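From: Marcelle Delorme
To: Botstead Kitchen and Table list
Subject: Re: Re: white sheets as tablecloths (was: bowls that scratch)

On a morning in November, Loven wrote:

> I have read Marcelle's last three messages and I still don't see
> why anyone would put a bedsheet on a table. A tablecloth is a
> tablecloth. It has a hem, it has some weight to it, and it was
> made for the job. A sheet slides. You reach for the salad and the
> salad comes to you.
>
> Also, and I say this as a friend of the list, stainless bowls
> belong in the kitchen. You mix in them. Then you put the food in
> something decent and carry it out. My mother would have walked
> into the sea before she served potatoes in a mixing bowl.
>
> Could somebody with an actual opinion on felt underlays please
> reply? That was my question, and it was two weeks ago.
>
> Loven

Loven, I'm sorry about the felt. I don't have an opinion on felt and I'm not going to work one up at this hour, but I think Besson glued some to a sideboard once and might be persuaded to talk about it.

On sheets I will not be moved. I own one proper tablecloth. It was a wedding present, it is ivory damask, and it needs to be ironed damp by a person with a free afternoon. In all the years I've had it I have been that person twice. The rest of the time it lives in a drawer with tissue paper between the folds, being admired by the tissue paper.

A flat sheet, on the other hand, goes in the wash with everything else on hot, comes out, gets snapped a couple of times over the porch rail and goes on the table. If somebody tips a glass of red over it I don't have to make the face. I bought mine at the church sale, five for seven dollars, and one of them still has a laundry mark in the corner from some hotel. I put that corner at Sarkus's end. He has never mentioned it.

As for sliding, you're using the wrong sheets. The slippery ones with all the thread count are no good for this. You want plain cotton, washed until it's given up. If it still creeps, fold a bath towel under each end, or clip it to the underside of the leaf. A double fits my table with the leaf out and a queen fits with the leaf in. A king fits nothing I own, and I cut mine down for napkins. Fitted sheets, before Besson asks again: no. I know the elastic holds it on. It also makes the table look like it's been put to bed.

Now, the bowls. I took your point about your mother seriously and I spent part of yesterday trying to feel ashamed, but I'm keeping them on the table. I have broken two good china serving bowls since we moved here, one of them full. Steel bounces. It makes a noise like the end of the world when it does, and then you pick it up and carry on.

I do have rules about which ones come out. No measuring lines on the inside, no rubber on the bottom, and the edge has to be rolled over properly so there's something to hold on to and no thin lip to catch the cloth. Shiny inside if possible. The brushed ones look like something from the vet. A shiny one on a white sheet picks up the whole room, lamps and all, bent around the inside, and with lemons in it you would think I'd made an effort.
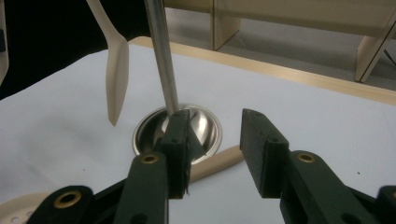

Steel bowl on the white sheet. Note the rim, Loven.

To shine one up I use baking soda and a wet rag, then a splash of vinegar, then a dry dish towel right away before the spots set. Not steel wool, whatever they told you in Botstead. Fingerprints you will just have to live with. I wipe mine down about five minutes before people sit, and the first guest to arrive picks the thing up to look at the bottom for a price.

For anyone coming to the supper at my place: the sheets will be on, the bowls will be out, and Loven is welcome to bring a china one and watch it all evening. I'm short one big spoon. It went home with somebody after the last supper and I have my suspicions, but I'd settle for having it back on the porch with no questions asked.

Besson, the felt. Please. He's suffering.

Marcelle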